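The Case Against the Keep Box

4 min read
Last updated: June
Print | E-mail

Every guide to clearing out a child's room now comes with the same instruction. Get three boxes. Label them keep, give and toss. Pick up each toy, decide, move on. Fuseini Quartey, whose course on household sorting my sister paid for and then forwarded to me, says a full room can be finished in 40 minutes.

I have tried it. I don't believe the 40 minutes, and I have come to doubt the boxes too.

My objection starts with the speed. A toy that a child has stopped playing with looks exactly like a toy that a child is resting from. My son ignored a knitted whale for most of a year, then slept with it every night through a bad winter of ear infections. Under the Quartey method that whale goes in the give box in four seconds, and I get to feel efficient. I would also get to explain it at two in the morning.

Then there is the matter of who does the sorting. The guides like to say the child should be involved. Ask a five-year-old whether she wants to keep something and she will say yes, including to the lid of a yogurt pot. So the parent waits until school hours and does it alone, and the involvement becomes a story told afterward. I have done this. Most parents I know have done this. I would like one of the guides to admit it.

Mireille Hamel, who ran the toy table at our school's swap for seven years, takes the opposite view from mine. She thinks parents keep far too much and call it love. She once logged everything that came through her hall in a single season and got to 1,885 items, of which 1,041 went home with another family. I asked about the rest. Soft toys, she said, nearly all of it. People will take a puzzle with a piece missing before they'll take somebody else's bear.

I think about that number more than she does. It means the give box, for stuffed animals at least, is often a toss box with better manners. We carry it out to the car feeling generous, and some other person has to do the throwing away. If the guides were straight about it they would have two boxes, and the whole thing would be less fun to sell.

And it is sold. Surura makes a set of nesting bins with slots for printed labels. Ploltevska has a linen-look version with a lid, for people who want their indecision to match the couch. I bought neither. A cardboard box from the grocery store does the job, and you can flatten it when you lose heart.

The floor is the wrong place to work, though. I'll give Quartey that one. Kneeling in the middle of a heap makes everything look like part of the heap. Put a box on a table, take the toys one at a time, and you do see each of them better. You notice the seams, the flattened fur, the tag somebody chewed. I'm only suspicious of what comes next, when noticing a toy is supposed to settle its future.

A plush animal is especially bad at being judged this way. Lift one by the middle and its head drops and its feet stick out, and it has none of the dignity it had on the pillow. The one with the turquoise body and the brown hooves is a fair case. Upside down over a cardboard box, it could be anybody's. 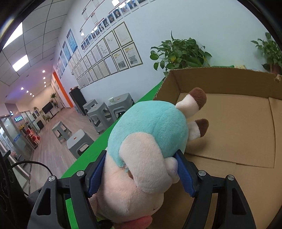

What I do instead

I keep one box and no labels. Soft toys go in it, the box goes on top of the wardrobe, and it stays there until somebody asks for something. If they ask, I get it down. There is no form to fill out and no deadline, and I don't take a picture of each toy as a "memory," as the Alhassan blog advises. I have enough pictures of things I meant to look at again.

Hamel says this is only postponing. She's right, and I can't see the harm in it. Postponing is cheap when the thing being postponed weighs a few ounces and doesn't eat. A wardrobe top holds a surprising amount of it.

The whale is up there now. My son is nine and hasn't mentioned it since spring. I dust the box — not often — and put it back.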